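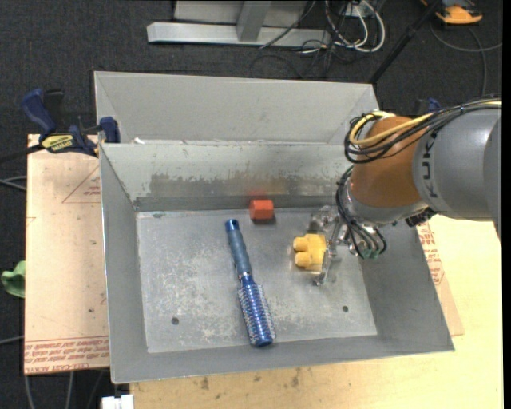 Bras KUKA au-dessus d'un bac métallique gris.

Ticket n° 1329 – Tusus (version disquette), blocage au chargement du niveau 2
Statut : résolu
Catégorie : jeux / chargement
Ouvert le 22 juin 2022

Description du problème

Le jeu Tusus démarre normalement depuis l'image disque. L'écran de titre s'affiche, la musique joue, le premier niveau se termine sans souci. Au passage au niveau 2, l'écran devient noir, le voyant du lecteur reste allumé et plus rien ne se passe. J'ai attendu plusieurs minutes. La touche RESTORE ne donne rien, il faut éteindre la machine.

Matériel : C64 PAL, lecteur 1541-II, cartouche accélératrice Lowther branchée en permanence. L'image vient du site de Primville, téléchargée en mai. Sur la même disquette physique, Miro (l'autre jeu du même auteur) se charge en entier.

Réponse du support

Merci pour le signalement. Pouvez-vous indiquer :
- la version affichée en bas de l'écran de titre ;
- si le blocage se produit aussi sous émulateur, avec l'émulation complète du lecteur activée ;
- si un second périphérique est présent sur le bus série (imprimante, deuxième lecteur, interface SD).

Réponse du demandeur

Version 1.1. Sous émulateur, pas de blocage avec l'émulation complète. Si je la désactive, le jeu ne dépasse même pas l'écran de titre. Il y a bien une interface SD sur le bus, numéro de périphérique 9, alimentée par le port cassette.

Réponse du support

Tusus utilise son propre chargeur rapide à partir du niveau 2. Le premier niveau est chargé avec les routines standard, ce qui explique qu'il passe. Le chargeur envoie du code dans la mémoire du lecteur et pilote directement les lignes du bus. Un autre périphérique sous tension peut perturber l'échange.

Merci de faire les essais dans cet ordre, machine éteinte entre chaque :
1. Débrancher l'interface SD, garder la cartouche.
2. Rebrancher l'interface SD, retirer la cartouche.
3. Retirer les deux.

Réponse du demandeur

Essai 1 : blocage identique.
Essai 2 : le niveau 2 commence à se charger, les graphismes du décor apparaissent, puis blocage.
Essai 3 : tout se charge. J'ai joué 25 minutes et atteint le niveau suivant sans problème.

J'ai aussi essayé de laisser la cartouche en place et de la désactiver par son menu. Sans l'interface SD, ça fonctionne également. Il y a donc deux causes séparées chez moi.

Réponse du support

C'est cohérent. La cartouche Lowther détourne le vecteur de chargement et ne le rend pas quand le jeu le réinitialise. Le menu de désactivation suffit – il n'est pas nécessaire de la retirer du port. Pour l'interface SD, il faut la débrancher du bus et pas seulement couper son alimentation : éteinte, elle peut tirer certaines lignes vers le bas.

Miro n'est pas touché parce qu'il se charge en un seul bloc avec les routines du KERNAL.

La version 1.2 de Tusus teste les vecteurs au démarrage et affiche un message si une cartouche est active. Elle ne détecte pas les autres périphériques du bus. L'image est disponible sur la page de téléchargement. Les sauvegardes de scores de la 1.1 sont compatibles : copier le fichier SCORES sur la nouvelle disquette avant le premier lancement.

Réponse du demandeur

Version 1.2 testée. Le message s'affiche bien avec la cartouche active. Cartouche désactivée et interface SD débranchée, le jeu se charge jusqu'au bout. Scores récupérés. Vous pouvez fermer.

Note interne

Ajouter la mention des périphériques du bus dans le fichier LISEZMOI et dans la FAQ. Ticket fermé.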